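3.2 Condition of the towers on arrival

All machines in the study came in through the Forlow intake, a ground-floor room with two benches and a roller door that does not quite shut. Staff there log the case, pull the side panel and put the tower flat on the bench. Nothing else is done before inspection. We asked for it that way because earlier work (see Section 2) mostly looked at units that had already been cleaned and sorted, and cleaning hides a lot.

The sample was 60 desktop towers, taken from a larger lot of 955 cleared out of offices in February. Laptops, all-in-ones and servers left out. Small form factor cases also left out - the layout inside is too different and the times would not compare.

For each tower the inspector filled in a one-page sheet. Memory slots: filled, part filled or empty. Processor socket: bracket and lever present or not. Drive bays: drive present, caddy present, bay bare. Data cables: attached at both ends, at one end, or left lying. Power cables the same. Free text box at the bottom, which people used more than we expected. Sheets were typed up the same evening, and any tower with a blank line was opened again.

Memory was the part most often gone. In 26 of the 60 towers every slot was empty, and the inspectors' notes suggest it was usually taken out before the machine left the office, by whoever wanted it. Latches tend to be left open in these cases, although we did not record this on the first version of the sheet and so can't give a figure. Processors were a different matter. People seem not to bother with the lever and the bracket, and the cooler puts them off.

Cables were the real trouble. The donor offices had not tied anything back, and in most cases the power supply leads and the data leads had ended up across the same part of the board, on the side nearest the bays. An inspector looking for a header has to move two or three bundles first, then hold them while reading the board. Colour helps a bit. Blue data cables are easy to pick out against the green, black power leads much less so, and black against the dark of a memory slot is worst of all. Several notes just say "cant see slot 1" or similar. Figure 4 shows the inside of a tower with its memory slots empty and the cabling still in place.

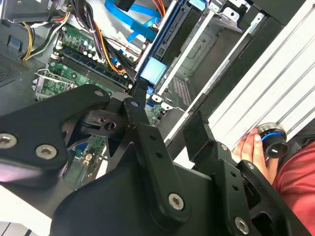 Figure 4. Open tower, board and cabling. Empty memory slots run diagonally across the green board, with the socket bracket and lever to their left. Yellow and black power wires at upper left, blue SATA cables along the top.

3.3 Order of removal

The Wurkumach bench guide, which the Forlow staff were trained on, gives the order as drives, memory, cards, processor, board, supply. Cables are not a step in it. They are dealt with as they get in the way. This works well enough in a tidy case and badly in the ones we had, since the same bundle gets moved at every step and falls back again after.

We tried a second order, drawn up by Chutima Limsakul from her own notes at the Westerberg site. Cables first. All data cables off at both ends and out of the case, then power leads unplugged from the board and folded back over the supply, then the rest as before. It looks slower on paper and both inspectors said so at the start.

Half the towers were done one way and half the other, swapped each morning so that nobody got tired on the same method. Parts went into the grey Hutolis trays, one tray to a tower, with small connectors and screws in the lidded cup at the end. Time was taken from first hand in the case to the last part in the tray. Breaks were taken out.

Two things to note before the results. First, a power lead folded back over the supply does not always stay there. The stiffer ones spring, and the inspectors ended up using a loop of soft tie, which we allowed under both orders to keep it fair. Second, locking clips on the data cables. Some plugs have a metal tongue that must be pressed, some do not, and pulling without pressing can lift the socket off the board. This happened in a few of the early towers and those boards were marked as damaged, not dropped from the sample.

Supplies were left in until last under both orders. The cases with the supply mounted low were awkward here, as the folded leads then sit where the hand needs to go. We have kept them in the main table but they are listed seperately in the appendix, with the inspectors' remarks given as written.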